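Girow Round Bedside Table with Drawer
Set-up and Care Guide, Section 7: Placing the Table and Using the Drawer

This section applies to the Girow round bedside table as supplied by Plovisine. It should be read once the top, the drawer and the metal base have been put together as shown in Section 6.

7.1 Placing the table

1. Lift the table by the underside of the body, with one hand on each side. Do not lift it by the drawer or by the legs.
2. Stand the table beside the bed, with the drawer facing the side from which it will be used.
3. Leave a small gap between the table and the wall. The rear leg must not press against the skirting board.
4. Check that every leg has its foot pad and that each pad sits flat on the floor.

Caution: Do not drag the table across wood or wood-look flooring. Grit caught under a pad will mark the surface.

5. Open the drawer as far as it will go and check that it clears the bed frame and any bedding that hangs over the side.

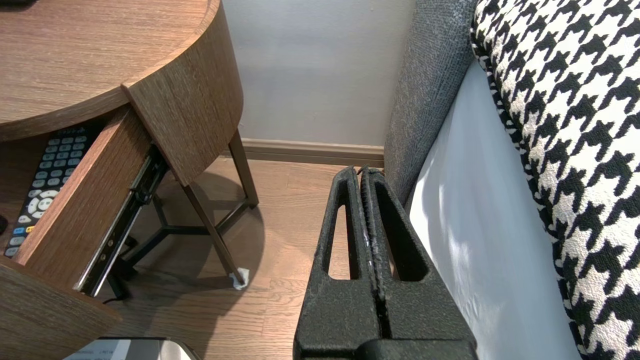
6. If the drawer touches the bed, close it, turn the table a little on its base and try again. Small turns are sufficient, and the rounded shape of the body allows the table to be set at any angle.

Note: The table should be turned only when the drawer is shut.

7.2 Cables and chargers

Lamps and chargers are often plugged in near the bed. Cables may pass under the table provided that the following points are observed.

1. Lay cables flat on the floor, clear of the foot pads.
2. Do not wind cables round the legs or the cross bars.
3. Keep adapters where air can move freely round them. Do not cover them with clothing or bedding.
4. Close the drawer fully and confirm that no cable has been caught at the front of the body.

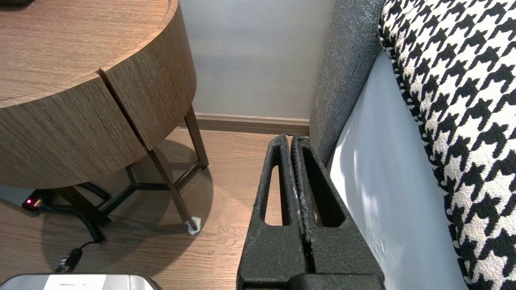 5. Unplug all appliances standing on the table before moving it, and gather up any loose cable from the floor.

Caution: A cable pinched under a leg may be damaged without any mark being visible from above. Inspect cables each time the table is moved.

7.3 Using the drawer

The drawer runs on metal slides and is intended for small bedside articles such as remote controls, spectacles and paperbacks.

1. Pull the drawer out with a steady, level movement.
2. Place heavier articles towards the back.
3. Do not lean on the drawer or rest a tray across it when it is open.

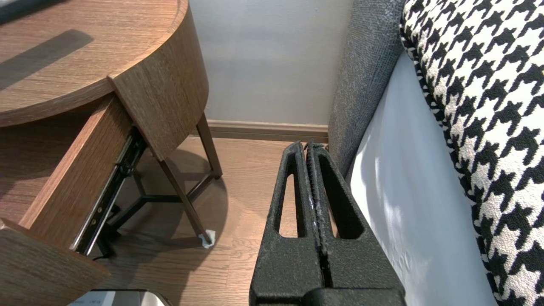 4. Wipe the slides with a dry cloth every few months. Oil and spray polish should not be used – both collect dust.
5. Check the screws along the slides at the same time and tighten any that have worked loose. Use a hand screwdriver only.

Note: If the drawer sticks after cleaning, take everything out and look for small objects lying behind it or against the slides.

Replacement foot pads may be ordered from Plovisine under part number 1751, and drawer slides under part number 2557. Slides are supplied in pairs and must be replaced together.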